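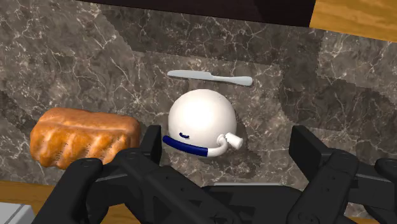 What should a school lab buy first if it wants to teach with a robot arm?
Spend the first money on a good computer and the simulation work, then pick the gripper, and leave the arm itself until you know how far it has to reach.

That's pretty much where I ended up, and the rest of this report is how I got there (with a few wrong turns left in, as my advisor Sigrún Skov asked for those).

Where the project came from

The Brisley lab wants a kitchen task station for the intro robotics course. The plan I inherited was a one-page wish list. It had an arm, a gripper, a steel table, two cameras and a line at the bottom that just said "misc." My job was to turn that into something the department could sign. I figured I'd call some suppliers, put the prices in a spreadsheet and be done before Thanksgiving. Nope!

The trouble started with the table. Nobody had written down how big it should be, and you can't size a table until you know where the arm is going to stand, and you can't decide that until you know what the arm is supposed to pick up. So I went backward and started with the kettle.

Planning in simulation

I built everything on the simulated kitchen from last year's class, which we call Findon. It has a long stone-look counter with a single arm mounted beside it, and I kept the test objects boring on purpose: a white kettle, a loaf of bread, a table knife. They ask for really different things from a gripper. The kettle is wide and round, the bread is bulky, and the knife is thin and lies flat on the counter, so the fingers have to come down very close to the stone.

I logged 52 planned reaches for the report, which sounds like a lot until you have a script doing it while you eat lunch. For each one I wrote down whether the arm could get into position, how wide the fingers needed to open, and how close any part of the arm came to the counter or the wall. I didn't score whether the grasp would hold. That depends on friction and weight, and I don't trust my settings for either one yet. 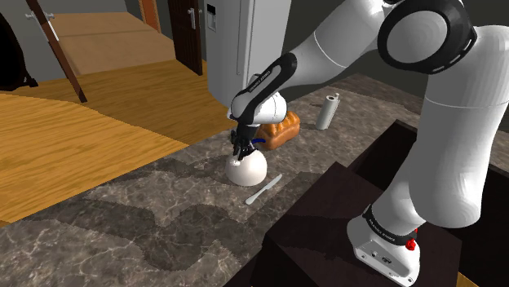 Figure 2. Reach check in the Findon kitchen, gripper down at the off-white dome with the knife lying nearby.

What it did to the budget

The steel table got smaller. I'd been copying the size from the wish list, and once I plotted the reaches on top of it, a whole end of the table was space the arm would never use. The smaller one from Dalsgaard also fits through the lab door without taking the legs off, which I only thought to check because I got my own desk stuck in August.

The gripper line went up. I had a cheap one in there with a narrow opening, and it was fine for the knife and hopeless for the kettle body. You could say "well, grab the handle," and sure, but then every student exercise turns into the handle exercise. I swapped in a wider two-finger model and added spare finger pads. Pads are up to $100 a set from Trerkwood, and Sigrún told me to budget for three sets – first-year students are hard on pads, apparently.

I also broke "misc." into real lines: mounting plate, emergency stop, cable covers, replacement objects, shipping. Shipping was the one that hurt. Please get that in writing before you send anything upstairs, because I had to redo my totals after I didn't.
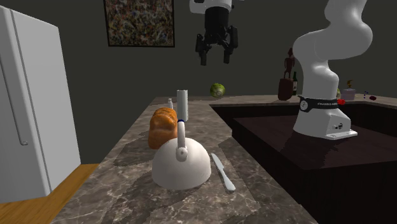 Can the arm be left off the first order?
It can wait until the second order, as long as the mounting plate drawing is settled and the supplier will hold the quote until then.

What I'm recommending

Two orders. The first one covers the computer, the table, the cameras and the safety gear, so students can start on the simulated station while the room is being set up. The second covers the arm, the gripper and the pads together, from one supplier if we can swing it, so there's no argument later over whose bolt pattern is wrong.

Things I didn't get to

Service contracts. I have one quote and no idea if it's a good one. I also never tested a left-handed layout with the base on the other side of the counter, and I'd want that done before anybody drills holes. The spreadsheet is in the shared Brisley folder, and the yellow cells are guesses.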